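How do you handle requests for "one more trick" after a kids' show?
Posted 9/16/24 by Vivwood

I do a family magic and juggling act, mostly library shows and small town festivals. My set runs 44 minutes and I've got the ending timed to the music. Lately the kids rush up the second I bow and start yelling for another one, and the parents join in! I love it, but I'm usually soaked through and the next act needs the stage.

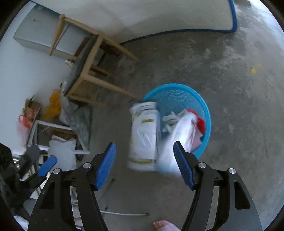
Last weekend I caved and did a rope trick I hadn't practiced in months, and it fell completely flat. Do you keep something in your pocket for this, or do you just wave and get off?

Stukier
Keep something small, always. Mine is a coin vanish, no setup, and I do it down on the floor with the kids after the music stops so the stage is free for whoever's next. I also cut my show back to leave myself some air. When I was filling the whole slot I was so wiped out that I got grumpy with people, and then they don't book you again (ask me how I know).
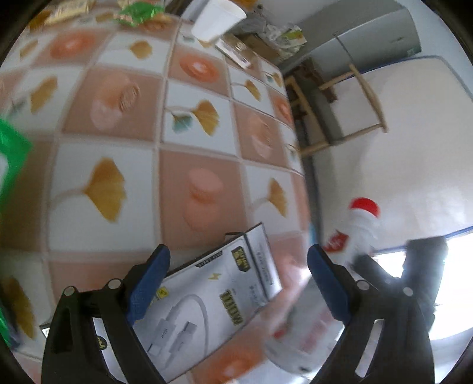
Family Entertainers Club, Stage and Street Section

Matoušek
just wave lol. leave them wanting more

Zindska
I'm with Stukier, mostly. Only I'd plan it as a fake ending. I bow, I start to pack up, I "find" one last scarf in my case and off we go for another minute or two. The kids think they talked me into it and they go nuts! I did it for 105 people at a school gym and it got a bigger hand than my real closer, which stung a little. Tell whoever runs your sound, though. Mine cut my mic the first time.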